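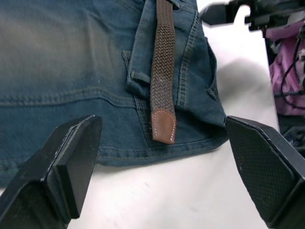 Onent, 2021-10-29

Belt threading station: questions about the working rules

Who do these rules apply to?
Anyone who operates, supervises or visits the garment handling station under the Zotance project. They were drawn up by Leonilde Cordeiro and approved by Gerardo Pellegrini.

Which garments may be used?
Denim jeans with sewn belt loops, laid flat on the table. A woven belt is acceptable if its tip is sound. Faded or worn garments may be used. Torn loops must be reported under code 1404.

May two arms work on the same garment?
Yes, at reduced speed. One arm is named as the lead before the session begins, and the other does not close its gripper until the lead has stopped.
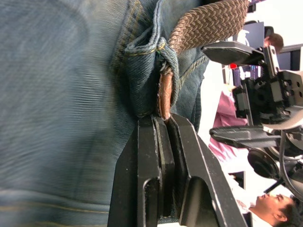
Gripper at the leather end of the belt, beside the loop.

How close may people be?
Staff and visitors stay behind the floor line while the arms are powered. No one reaches over the table, even during a pause – the operator must first confirm the stop aloud.

How often are the gripper pads checked?
After every 20 sessions, and whenever a garment slips. Checks are signed by 2 people.

What if a belt catches in a loop?
Stop both arms and open the grippers by hand control. Do not pull the belt free under power. Form 51 is completed on the same day.

When will the rules be reviewed?
In November. Comments should be sent to Benedetta Caputo.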